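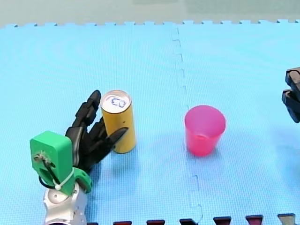

2nd August

Equipment planning for the October order. Writing this down before I forget what we agreed at the bench, Issa and Ott both there, Merike on the phone for the last bit.

Budget line is 715 for small parts and consumables, separate from the hand money. Don't mix these up again. Last round the cable ties and the filament went on the hand line and Vaida spent a morning unpicking it.

Hands first. The question is do we buy a second multi-fingered one or stay with one hand and one gripper. Ott wants two the same, says he is sick of keeping two sets of grasp settings. Issa says keep it mixed, the gripper is fine for cups and half of what we do is cups. I'm nearer to Issa. Cans are where the fingers earn their keep, tall slim thing like the yellow one, you can get a finger behind it and one across the front. Gripper could do it too but the approach has to be much straighter.

Tetel quote came in, seven weeks delivery. Londitov say sooner but no spares included and they want paying up front. Mārtiņš to ring Londitov and ask what a single replacement finger costs. If they'll only sell the whole hand then forget it.

Brackets. Green printed one is still on version whatever, Ott has the file. If we get a second hand we need another bracket and I would like it in metal this time. Wuisan do machining, asked them for a price on one and on four. Ott thinks metal is a waste and printing three spares costs next to nothing. Fair, but the screw hole wears and then the fitting shifts. Ask Wuisan anyway, it's free to ask.

Cable run – the loop round the fitting on the bracket is not a permanent answer. Proper clips, strain relief, a bag of each. Also right-angle connectors if the pinout matches, CHECK FIRST. Cable ties are ok as a stopgap, we have plenty, do not order more cable ties.

Mats. Keep the foam tiles, they're cheap and kind to dropped things. Issa raised the seam, says a cup set down right on the join can rock. My view is put the objects either side of the join and carry on, but for the repeat trials one big sheet would be better. Naseo sell it off the roll. Price for a bench length please, Vaida. Pale colour if poss. Same blue would be ideal so the old recordings still compare.

Objects. More of the see-through cups, different colours. Light goes through the wall and the depth readings go funny, so we need plenty of these and not just the easy solid stuff. Cans – matte ones, plain. Mark the lids in pen as before, but write the marks in the object list at the same time!! Otherwise we are guessing at a squiggle in six months.

Rough order of spending if the money gets cut:
second hand or spare fingers (depends on Londitov)
clips and connectors
cups, cans
sheet from Naseo
metal bracket

Merike wants a limit of 700 on the small parts and the other 15 left alone for postage. Fine by me. She also asked if we can put off the hand until after the October review. I said no, then said maybe. Seven weeks from Tetel means if we wait we lose the autumn, thats the argument to give her. Need it in writing, one page, no jargon.

To do
Mārtiņš – Londitov, single finger price, and do they take purchase orders
Ott – send bracket file to Wuisan, put it on the shared drive too
Vaida – Naseo roll widths and price
Issa – list of cups and cans we allready have
me – the page for Merike

Tetel quote is in the blue folder, behind the old one. Old one can go in the bin.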